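Growing Potatoes in Buckets: Your Questions

Do I need a garden?
Nope! A balcony is plenty, as long as it gets six hours of sun. I grew my first Vultley crop on a fire escape and I've been hooked ever since.

When do I plant?
As soon as hard frosts are over. Here in Omoregie we can still get away with it in early June.
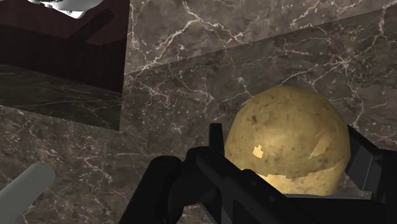
How often should I water?
Check every morning and water when the top inch of soil feels dry. Buckets dry out fast in a hot spell!

Can I reuse the soil?
Yes, but give it to the beans next. Larasati Tjoa does this every year and her beans are gorgeous.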